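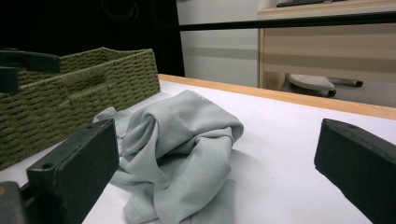
Gray cloth on the white table, fingers open, basket to the left

What rules do you give people before a handheld gripper session?

Prakash Kotian

Hi all! I got put in charge of writing the rules for our clothes recordings in Sotedton, and I'm a bit stuck. We have people pick up a garment from the table with the handheld grippers and put it in a basket, over and over, and everybody does it their own way. One guy smooths the shirt flat with his knuckles first. Another one sort of throws it. We have 124 recordings so far and when I went through them last night I ended up tossing 20 (bare fingers touching the cloth, mostly, plus a few where the person quit halfway and started chatting).

Our sheet right now is one paragraph that says "be natural and be careful," and I wrote it, so go easy on me. What do you put in yours? I'm mostly after what counts as a bad take, how messy the cloth should be at the start, and what to do about cables and breaks. It has to fit on one page or they won't read it, I know these people.

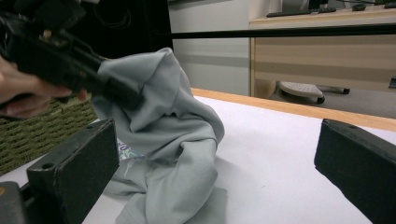
Yamuna Menon
replied April 23, 2019

Oh, I love this topic! I wrote the sheet we used on the Driner project and it went through a lot of versions, so steal whatever you like. I'd cut it down to these:

1. Only the gripper touches the cloth once recording starts. Hands stay on the grips. If you have to fix something with your fingers, stop, fix it, start a new take. I'd put this one in big letters at the top.

2. Drop the garment on the table from a little way up and leave it how it lands. No neat piles. We had one very tidy person whose shirts all started out looking the same, and we had to redo her whole afternoon.

3. A missed grab is fine. Keep going and try again. It's a bad take if you walk away, talk to somebody, or let go of a gripper. Write "bad" in the log and keep the file, don't delete it yourself (we lost good stuff that way).

4. Check the cables before every take. They should trail off the side where you aren't reaching, with enough slack that you can lift all the way up without a tug. Same goes for sleeves, push them up or wear snug ones.
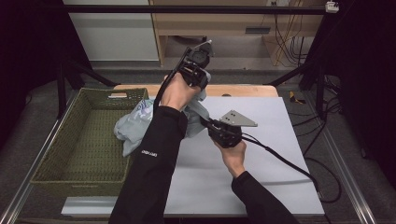
5. Basket goes back to the same side of the table each time unless the task card says to move it. Put tape down if people keep forgetting.

6. Swap people after 15 minutes. Those grippers get heavy and you can see it in the takes, everything gets sloppy and jerky near the end.

For your one page, I'd print 1 and 3 on the front and put the rest on the back.

Kwame Lamptey

just make them watch a good one first, worked for us. no sheet

Jaime Mota

Agree with most of what Yamuna wrote, but I'd go easier on number 2. If you always drop the cloth from up high you never get the half-folded ones, and people do leave shirts half folded! We put the starting state on the task card: dropped, half folded, or inside out. Then the operator doesn't have to choose.

Also, Prakash, before you throw out those 20, have a second person look at them. We did that with ours and got 3 back that were perfectly good. And put a version number on the sheet, so later you can tell which rules a recording was made under. I didn't do that at Tirkusex and I'm still sorting it out.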